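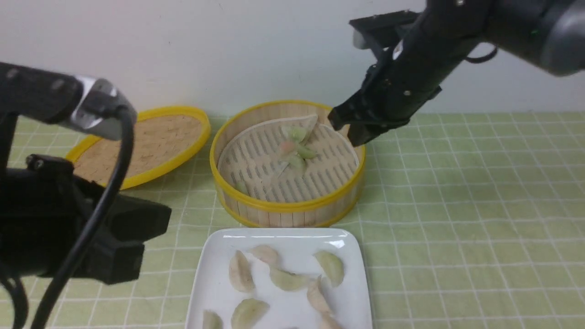 Figure 1. Two-arm station with the bamboo steamer, its lid and the plate of dumplings.

Dumplings That Would Not Let Go: Tracing a Release Fault in Our Loading Task
Project report, Robotics Workshop, Wurnside Technical College

What we set out to do

Our task sounds easy and we loved it from the first day: pick dumplings off a plate and set them in a steamer, one at a time, without tearing any. Food is a wonderful thing to practice on. Every dumpling is a slightly different shape, the wrappers are slippery, and the arm has to come down inside a round wall without knocking it.

We ran 1,136 transfers between February and April. The control program, which we named Karkholm, logged 1,097 of them as successful. We were thrilled! Then we went through the recordings and compared them with the log, and the fun part of the project really began.

The fault

Karkholm called a transfer good as soon as the fingers reached their commanded opening. It never checked whether the dumpling had left. In 13 of the "successful" runs the wrapper stuck to one finger, rode back up with the arm and dropped somewhere on the way to the plate. Two of those landed on the rim of the steamer, and one went over the side and under the arm's base, where we found it the next morning.

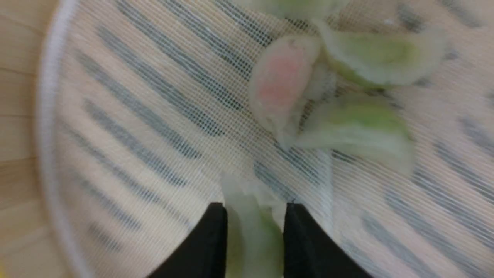

Sticking was only half of it. After a bad release the program still went for the next pick, so the gripper could arrive at the plate with a dumpling already hanging from it. It would then close on both. In the worst case it pressed down hard enough to trip the force limit, and the arm stopped where it was until somebody cleared the error by hand.

Finding the cause

We first blamed the wrappers. We tried drier dough, then a dusting of starch, and neither made a difference we could measure. Next we replayed run 354, our favorite failure, at quarter speed. The fingers opened and the arm started to lift in the same instant! The dumpling had no time to peel away under its own weight.
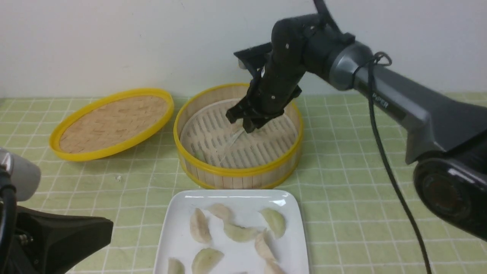

The lift command was meant to wait for a short settling pause. A teammate had set that pause to zero while tuning the approach speed, and the change was saved into the shared settings file along with everything else. We all used that file for weeks — it was a very humbling afternoon.

What we changed

The pause is back, at half a second, and it now lives in a separate file that the speed tuning can't touch. We also added a small sideways wiggle after opening, which frees most wrappers that cling to one side. Before each new pick the program looks at the wrist camera view and checks the gap between the fingers. If anything is there, it goes back over the steamer and tries the release again, and after a second miss it stops and beeps. 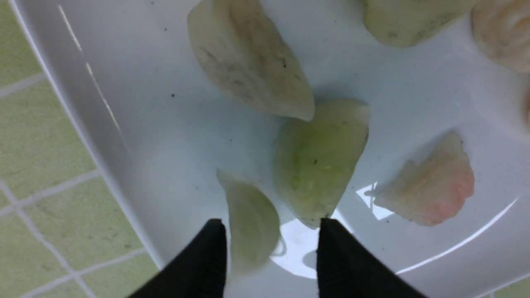
The gap check gave us some trouble with glare. Bright reflections off a glossy plate can look a lot like a pale wrapper, and for a while the arm kept going back to release dumplings it didn't have (very funny to watch, the first few times). Checking higher up, before the arm comes down over the plate, fixed nearly all of that.

Safety note

During one force stop, a team member reached in to pull a dumpling free while the motors were still powered. Nothing moved, but it could have. We now press the emergency stop before any hand crosses the edge of the table, and the rule is taped beside the keyboard.

Still open

We would love to try textured fingertips next, and to log the release as its own step with its own pass or fail. The older recordings still carry the wrong success labels and need to be marked again before another team trains on them.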